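Budgeting for hand-held grippers, second pass

28 Oct 2019

The first version of this budget had one line for grippers and one line for "other." The second line ended up larger than the first, so I have redone the sheet and am writing up how it is laid out now. Leire Lorente asked for it in this form, and it will save me explaining it twice.

The work is cloth handling: picking up a fabric item, pulling a fold, laying it flat, folding it again. One person, two hand-held grippers, recorded for later training. We have no arm yet. The arm is a separate purchase and depends on how much of this first stage turns out to be usable.

Units. Grippers are bought in pairs because nearly every fold takes two hands. I had quotes from Fumine and Skaver. Fumine is cheaper per unit, but its jaws are sold only as part of the full head, so a worn pad means replacing the head at $264. Skaver sells the jaw set alone for $38. On rigid parts I would not care much. On fabric the pads go smooth and start to slip on thin material well before anything else fails, so the jaw price matters more to me than the body price. I have put six Skaver jaw sets in the first year. 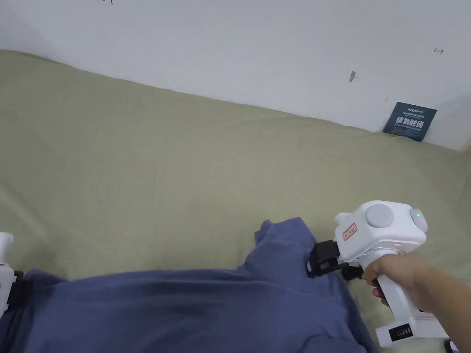
Power is the next item. Skaver quotes up to 312 minutes on a charge. I planned on half of that and bought a second charger. The chargers are slow, and two units sharing one charger leaves a gap in the afternoon that costs more in wages than the charger does. If a unit has a swappable pack, price the pack before you price the unit. Neither of ours does.

Weight never made it into the first sheet and should have. Barbara Pietrzak did most of the trial folding in August and her wrist was sore by the third day. The gripper plus its base is fine for ten minutes and tiring after forty. I now budget for two operators on alternating blocks, and that is the largest change in the whole plan. It raised labor by more than the price of a third pair.

Storage: $600 for drives. This was low in version one as well. Work out the data per hour from a real session, not from the spec sheet, and then keep two copies.

Software is Sitthichai on an annual license. Jutance was the other candidate. It had better export tools but charged per seat, and with two operators and a reviewer the seats add up. I may look at it again if the arm purchase goes through, as it supports more controllers.

Left out on purpose: the arm, its mount, and any room changes. Also no line for cloth. We use whatever is clean, in mixed sizes and weights, and replace it as needed.

Open items are the lead time on jaw sets (Skaver says four weeks, I have seen seven) and whether a spare body belongs in year one or year two. At the moment it sits in year two.

Filed under: Equipment, Budgets, Grippers

3 comments | 11 shares

Contact | Back to top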